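Section 4: Setting the Hardness and Starting the First Regeneration

Applies to the Ruawai 156 softener with the Plemar control head. Complete Section 3 (plumbing and drain connections) before starting. The bypass valve must be in the BYPASS position and the power supply unplugged.

4.1 Loading salt

1. Lift the salt lid and check that the brine well cap is seated.
2. Pour 6 gallons of water into the brine tank. This is done only once. The softener meters its own fill water after the first cycle.
3. Add pellet salt up to the lower fill line. Do not use rock salt or block salt.
4. Wipe spilled salt off the rim and close the lid.

Caution: Do not pour salt into the brine well. Pellets inside the well can jam the float and cause the tank to overfill.

4.2 Opening the bypass

1. Open a cold water faucet downstream of the softener. A laundry sink is preferred. Remove the aerator if one is fitted.
2. Turn the bypass handle one quarter of the way toward SERVICE and wait for the resin tank to fill. Air will sputter from the faucet.
3. When the flow is steady, turn the handle fully to SERVICE.
4. Let the water run until it is clear, then close the faucet and refit the aerator.
5. Check each joint for leaks. Tighten the compression nuts by hand, plus a quarter turn with a wrench.

Caution: Opening the bypass quickly can push resin into the house lines.

4.3 Measuring and entering hardness

Hardness is entered in parts per million (ppm). Use the Gomier test strip supplied in the document pouch, or a figure from your water supplier. Take the sample from a tap ahead of the softener. Hardness minerals left behind when water dries are the usual source of white film on glassware, dishes and shower doors.
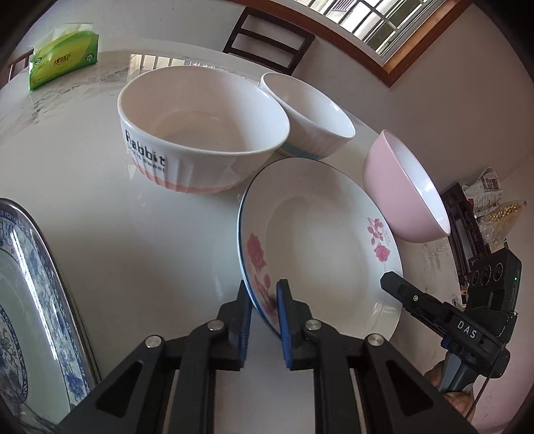
If the supplier gives hardness in grains per gallon, multiply by 17.1 to get ppm. If the supplier gives a range, enter the higher value.

1. Plug in the power supply. The display shows the software version, then 12:00 flashing.
2. Set the time of day with the UP and DOWN keys. Press SET.
3. The display shows HARD and the factory value, 100. Change it to your measured value. Press SET.
4. If the water contains iron, press and hold SET until FE appears, and enter the iron level from a laboratory report. Leave it at 0 if there is no report.
5. The display shows REGEN and 2:00 AM. Change the start time if another appliance backwashes at that hour. Press SET.

Note: The upper limit for HARD is 818. Above this value the softener needs a second resin tank. See the Ninden twin-tank kit instructions.

Note: Settings are kept during a power failure. The clock is not. Reset the time if the display is flashing.

4.4 First regeneration

1. Press and hold REGEN until the valve motor starts.
2. Check that water flows to the drain during BACKWASH. If there is no flow, stop and see Section 7.
3. Leave the softener until the display returns to the time of day.
4. Run the hot water taps to clear hard water from the heater. A full tank may take several days of normal use to change over.

4.5 Adjusting other appliances

Dishwashers with a built-in softener should be reset to their lowest hardness setting. Cut detergent to the amount the detergent maker gives for soft water. Permanent cloudiness on glass is etching and will not come off with vinegar or citric acid. Hand-wash printed or decorated pieces unless they are marked dishwasher safe.

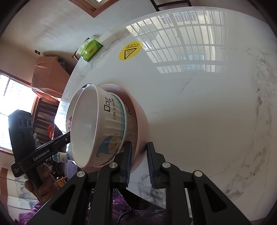

Figure 4-2. Printed bowls, white inside pink.

Write the hardness value and start time on the label inside the salt lid. The service technician will need both.

Section text checked by Ashok Tomar, Plemar Technical Publications. Continue to Section 5, Routine Maintenance.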